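3.2 Home visits and play records

The second part of the study looked at how families talk about food while children play. Earlier work by our group had dealt only with mealtimes, and mealtimes turned out to be a poor place to hear new food words. Parents at the table mostly manage the meal. They ask for bites to be finished, cups to be held with both hands and chairs to be pulled in. Food names come up, but they are the same few names each day.

We recruited families through two preschools in Curnport and one in Gakcombe. Parents of 156 children returned the consent form and the vocabulary checklist. All children were between three and five years old at the start of the study in January, and all heard English at home for at least part of the day. Families in which a second language was spoken were kept in the sample, and words in either language were counted as known if the parent marked them as understood.

The checklist was the Tsuchiya food list, in the shortened form prepared by Mayu Shimada and Anas Majali. It has 80 items grouped by where a child might meet them: the store, the refrigerator, the plate, the garden and the water. The last group – fish, shrimp, crab, seaweed and so on – was the one in which the Curnport and Gakcombe children differed most. Curnport is a fishing town, and many of the children there could name fish that the Gakcombe parents said they did not know themselves.

Each family was visited at home by one of two researchers (Chia-jung Choi or Miyuki Fukuda). The visit began with a short talk with the parent, and then the parent and child were asked to play with food toys for as long as the child wanted to. No topic was suggested. If the family owned food toys, those were used. If not, the visitor lent a bag of them from the Kuston preschool library. Sound was recorded on a small recorder placed out of the child's reach.

We use cookies to improve your experience on this site. By continuing to browse you agree to our use of cookies. Accept | Manage settings

Recordings were typed out in full by Tsutomu Ueda and checked by the visitor who had made them. A food word was counted each time it was spoken, whether by the parent or the child, but a run of the same word with nothing in between was counted once. Songs and rhymes were left out. We also marked whether each word came with a second piece of information, such as a color, a taste, a place or a person ("Grandpa likes that one").

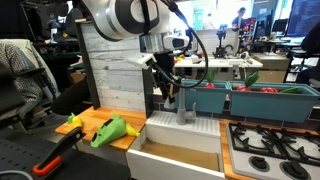

Figure 4. Toy fish on the counter of a toy kitchen, beside the sink.

Across all visits, 301 different food words were recorded. Fruit names were the most common, followed by vegetables and then by bread and cakes. Fish words were less common but were much more likely to come with added information. Parents who said "fish" often went on to say where fish live, who catches them or what has to be done before they can be eaten. Parents who said "apple" usually stopped there, or gave a color.

The general word "fish" made up most of the fish words in both places. Names of kinds of fish were used mainly in Curnport, and mainly by fathers and grandparents. Several children corrected a parent on this point, and in those cases we counted both the parent's word and the child's.

The length of play did not differ between the two towns. It did differ by age, with the older children playing longer and speaking more of the food words themselves. We return to the effect of age in Section 4, where the checklist scores are compared with the play records.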